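Potdale Mill to Sell Short Maple Offcuts as Strip Stock

The Potdale hardwood mill will begin grading and drying its short maple offcuts for sale to panel and board makers, ending a long practice of chipping them for boiler fuel.
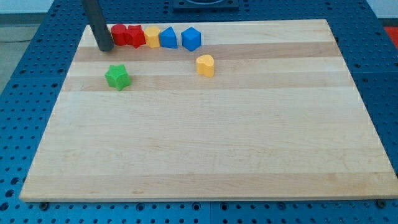 Pale and honey-tan strips alternate in a maple board.

The change takes effect in July, when the mill brings a second small kiln into service. Both kilns will then be reserved for pieces too short to go out with the regular lumber packs. Until now, anything trimmed from the end of a board went straight to the chipper, regardless of width or color.

Neville Dobson, the mill's production manager, said the offcuts come from the same logs as the long stock and differ from it only in length. "A short piece dries faster from the ends, and it will check if you run it on the long-board schedule," Dobson said. "It needs its own charge. We never had the kiln space for that."

The new kiln was supplied by Kiiskinen, which also built the first one. It is a dehumidification unit that holds a lower temperature than the steam kilns used for the mill's main production. Drying takes longer as a result, but the mill expects less darkening in the sapwood. Hard maple is prone to a gray stain when it is stacked green in warm weather, and summer offcuts will be moved under cover on the day they are cut.

Target moisture content is seven percent. Each charge will be checked with oven-dry samples as well as a pin meter, and the packs will be wrapped before they leave the building. Ends will not be waxed. The mill tried a wax emulsion last winter and dropped it after two glue shops reported trouble with residue on the cutter heads.

The strip stock will be sold in three color groups: white, mixed and brown. White consists of sapwood with only light mineral streaking. Brown is mostly heartwood. Mixed covers everything between the two and is expected to make up the largest share of the volume. Small sound knots are allowed in mixed and brown but not in white. Open knots, bark pockets and wane are excluded from all groups and will still be chipped.

Buyers had asked for the mixed group in particular, according to Lorraine Hollis, who handles sales for the mill. Boards glued up from narrow strips are often sorted so that light and dark pieces alternate across the panel, and shops that do this have been ripping full-length lumber to get the variation they want.

"They were buying long boards, cutting them into short ones and paying the long-board price," Hollis said. "Some of them had been asking about the trim pile for years."

One of the first customers is Plasarcombe, a board and countertop shop in Foridstead. The shop took a trial lot of 137 packs in the spring and has placed a standing order for mixed and white. It planes the strips on all four faces, lays them up with the growth rings alternating, and presses them with a crosslinking PVA adhesive. Its own tests on the trial lot found that the moisture readings within a pack were close enough to glue without further conditioning, although packs from the first charge were held in the shop for a week as a precaution.

Strip orientation has been a point of discussion between the mill and the shop. Maple moves more across flat-sawn faces than across quarter-sawn ones, and a panel that mixes the two can develop slight ridges at the glue lines when the seasons change. The mill does not sort by grain orientation and has no plans to start. Plasarcombe sorts on receipt and sets the flat-sawn pieces aside for narrower work.

Pricing will be by weight for brown and by volume for the other two groups. Hollis declined to give figures but said white strip stock would cost less than the lowest select grade of long lumber. There is a minimum order of one pallet. Mixed pallets containing more than one color group will not be offered in the first season because the packing line has only a single outfeed.

The loss of boiler fuel is expected to be minor. Bark, slabs and sawdust already supply most of the heat for the main kilns, and the rejected offcuts will go on being burned. Dobson said the boiler may need some purchased chips in the coldest part of winter – an amount the mill has allowed for in its budget.

No new sawing equipment is involved. An existing trim saw has been fitted with a wider conveyor so that short pieces can be pulled by hand before the drop to the chipper. Grading will be done at the same station, under daylight-balanced lamps, with the packs stickered immediately afterward on thin maple slats. Softwood stickers were ruled out after leaving faint marks during the trial.

The mill also saws birch and ash. Birch offcuts could be added to the program next year if kiln time allows. Ash will stay with the chipper for now.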